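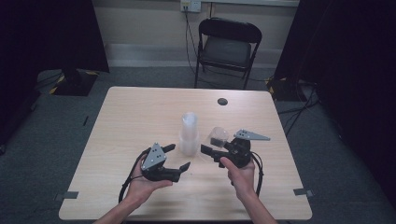
Plastic cups for the August potluck – wash or bin?

marrowbone13
We've got 80 coming and I'd rather not buy new cups again. The frosted ones nest nicely but they jam together in the cupboard. Anyone reuse theirs?

Tilly_Drurko
I do! Warm water, bit of soap, upside down on a tea towel overnight. Don't stack them till morning or they'll stick like glue.

plikard59
Disagree, sorry. Mine went cloudy and smelled like the cupboard. I bought 30 enamel mugs secondhand and never looked back.

marrowbone13
Thirty mugs won't do 80 people, mate.

plikard59
They will if folks bring their own – ours did.

Tilly_Drurko
Half will forget. Keep a stack of plastic by the kettle.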